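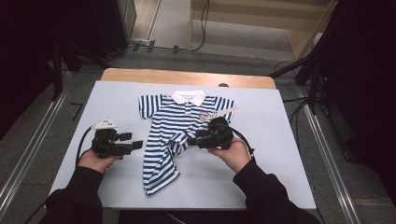

Ticket: turnstiles, Drundona Stadium, east side
Status: open
Priority: high

Gates 2 and 5 not reading season cards. Mobile tickets OK. Started when doors opened, 25 min before kickoff line was out to the tram stop. Almost 2,000 people let in by hand scanner.

Tried so far:
- restarted both readers, no change
- swapped cable on 5, no change
- Skilline box in the east office shows green, so not the network i think

Update, 4:40 pm
Sallier tech on the phone. Says card list didnt sync after the April update. Pushed it again. Gate 2 reading now. Gate 5 still beeps red on evrything.

Update, 6:15 pm
Lacroix sending a spare reader head. Leave 5 locked till it's in, send fans to 2.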